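In defence of the long tea break

I've worked in offices for most of my life and I will go to my grave saying that a tea break needs to be at least twenty minutes. Ten is no good. You spend four of them queuing for the kettle!

When I started at Norent we all stopped at three o'clock, even the man from accounts who hated everybody. By the time I moved to Losden it was a drink at your desk with one hand still on the mouse, and people called that being flexible (I called it lukewarm). 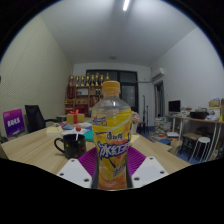

I'm not fussy about what you drink, by the way. Builder's tea, squash, something fizzy, I don't mind. What I mind is having it alone. I learned more about the job from eight people moaning round a table than from any training day, and I've sat through plenty of those.
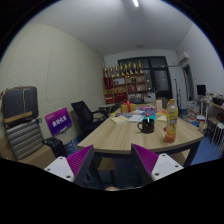

My sister's firm tried bringing the proper break back in May, and the grumbling was dreadful for a week. Then somebody brought flapjacks on the Tuesday and it's been packed ever since. I know bosses worry about the lost time, but have they seen how long we all spend writing emails to the person sitting opposite? Give us the twenty minutes. We'll bring our own biscuits.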